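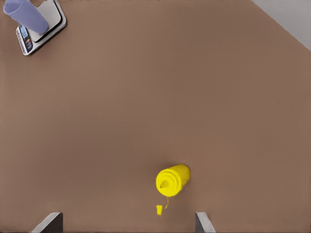
## Wrist view only, or wrist plus overhead? (tabletop set, simulated)

**pale_kettle**, 9:40 in the morning

Hello all. I am collecting demonstrations in the Zemano simulator for a tidy-up task, and I would like to hear opinions before I continue, because I have already made one mistake with this set and I do not want a second.

The setup is a brown table and some household objects with random positions. There is a kitchen scale with a lavender cup lying on it, and a yellow squeeze bottle lying on its side. The instruction is always one sentence, for example "stand the yellow bottle upright" or "take the cup off the scale". I drive the arm by hand with a Kerlow controller, and every episode is cut at 60 seconds.

I have 447 episodes at the moment. In all of them I recorded the wrist view, and only in 112 of them I recorded also the overhead view. The reason is simple: I had the overhead view switched off in the settings and did not notice. So my questions are:

1. Should I throw away the episodes which have only the wrist view?
2. Should I record the episodes where the object is at the border of the view, or should the start pose always show all objects completely?

Thank you for any advice.

---

**moss_and_wire**

Do not throw them away. If your state log is complete you can replay the actions in the simulator and render the overhead view after. We did it with an older set in October and it took one night. You only need the random seed and the object positions at the first step. Did you save the seed?

---

**pale_kettle**

I saved the seed, yes. I did not save the physics version, and I updated Zemano one time in the middle. Is it a problem?

---

**moss_and_wire**

It can be. The contact between finger and round object is very sensitive. With a bottle lying on its side, a small difference in friction is enough and it rolls away during the replay. Then your actions say "grasp" and the picture shows the fingers closing on air. If you logged the object poses at every step, do not simulate again. Just place the objects at the logged poses and render. It is slower, but it will agree with what you saw.

---

**tallow22**

I have a different opinion about question 1. I would train with the wrist view alone, and leave the overhead view for later. Every time we added a second view for a small set, the policy learned to look mostly at the overhead one, and the last few centimeters of the approach became worse. With fewer than one thousand episodes I think one view is healthier.

About question 2: please keep the cut objects! The cup which is only half inside the view is exactly what the policy will meet when it moves. If all your start poses are clean and centered, it will never learn to go and search.

---

**fernhalt**

I must disagree with tallow22, at least for this task. "Take the cup off the scale" needs to know where the cup can be put down. From the wrist you lose the table as soon as you come near. A person who drives the arm usually has a second window open and uses information that the policy does not get. Then the demonstrations look as if the arm is guessing, and lucky every time. pale_kettle, when you drive, which window do you look at?

---

**pale_kettle**

This is a good question and I am a little ashamed of the answer. I look at the free view, the one I can turn with the mouse. Neither the wrist nor the overhead. I never thought about it as a problem.

So I tried this morning to drive with only the wrist window open. It is much harder than I expected. I lose the object when I turn the hand, and then I must go back up and look around the table again.

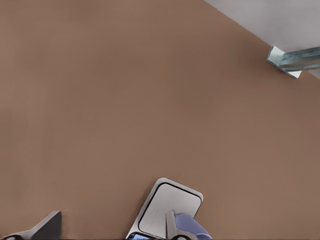
After some practice I became calmer with it, and the path is also different. I go higher, I stop more, and I turn the hand before I go down. My time per episode is longer, and a few of them passed the limit and were cut before the end.

---

**fernhalt**

Those slower episodes are worth more than the quick ones, in my opinion. The stopping and looking is the behavior you want to have in the data. Raise the limit so that they are not cut.

---

**tallow22**

Agreed about the limit. But be careful with the long pauses. If the hand stands still while you think, the policy learns to stand still, and sometimes it never starts again. I remove frames where nothing moves for more than one second. I do not remove the slow movement, only the complete stop.

---

**gray_lantern_b**

May I add one thing about the sentences? We collected 744 episodes with the Gisa scene pack, and half of our trouble came from the instructions, not from the views. We wrote "pick up the blue cup" and another person wrote "pick up the purple cup" for the same object. The lavender color is dangerous in this way. Either decide on one word, or use several words on purpose and mix them equally. And write down if the bottle cap is on or off. For a person it is a small detail, but if the task is to close the bottle it changes everything.

---

**moss_and_wire**

I am for mixing the words. People who use it later will not ask you which color name you decided on.

---

**gray_lantern_b**

For a big set, yes. For a set of this size I would stay with one. We tried both and the mixed version needed more episodes before it was equally good. Maybe your case is different.

---

**pale_kettle**

Thank you, I learned more here than from the manual. I checked the log and the object poses are saved at every step, so I will render the overhead view with the method of moss_and_wire. The old episodes get a tag "free view driver" and the new ones get "wrist driver". I will train once with each group alone and once with everything together.

For the color I take "purple", only because it is easier to spell for me.

---

**tallow22**

Please train also one without the overhead view, on the same episodes. I would like to know if I am wrong.

---

**pale_kettle**

Yes, I will add it to the list. The rendering is running now and is nearly at the end of the first folder.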